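Search this site
Enter keywords
Print this page | E-mail this page

Chopping boards and colour coding: revised guidance for shared kitchens
31/05/2025

The food hygiene notes for the shared kitchens at Claltgate and Gollholm have been revised. The main change concerns chopping boards, which are now replaced on condition and no longer on a fixed date.

A board should be withdrawn when scoring can be felt with a fingertip across the cutting area, or when staining remains after a full wash at the normal setting. Boards that rock on a flat worktop should also be withdrawn, as warping leaves water trapped underneath. Light sanding is not accepted as a repair for plastic boards. 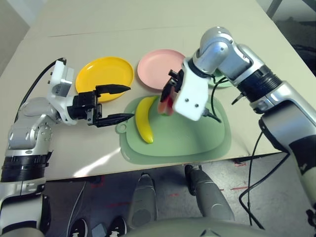 Green board and coloured plates on a beige tabletop.

Colour coding is unchanged. Green remains the colour for salad and fruit at both sites. Plates and serving dishes are outside the scheme and may be any colour - their colour carries no meaning for food separation.

Boards are to be washed, rinsed and left to air dry upright with a gap between them. Stacking flat is the most common fault found at inspection. Tassanee Boonchu recorded it in five kitchens during the last round, and the racks at Gollholm have been respaced as a result. Cloth drying is to stop at both sites.

Sanitiser must stay on the surface for the full contact time printed on the container. Wiping it off early has the same effect as not using it.

Replacement boards are ordered through Panya Onsri. Requests received before July will be filled from existing stock. The full notes run to 11 pages and a copy is kept in each kitchen.

This site uses cookies. Accept | Manage settings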